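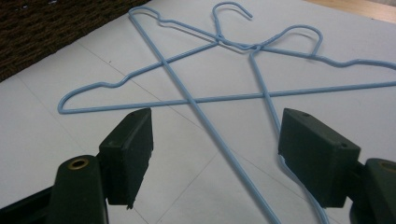
Wire hangers: keep or toss?

plovon_attic
Going through the closet before the move to Surndale and I'm stuck on the hangers. The light blue coated wire ones with the little notches in the shoulders. I have 24 and they tangle every time I grab one! My sister says toss the lot.

lornuteck
Keep them! The notches are great for tank tops, and they take up next to no room on the rod. Mine are 8 years old and still fine.

tilegrout191
Gotta disagree — wire leaves bumps in the shoulders of every sweater I own. Fold the knits or get the padded kind.

lornuteck
Well sure, don't hang sweaters on them. Shirts are fine.

plovon_attic
OK so shirts stay on wire, sweaters go in a drawer. What about the tangling?

tilegrout191
Hooks all facing the same way, and rubber band the spares in a bundle. I still say donate half.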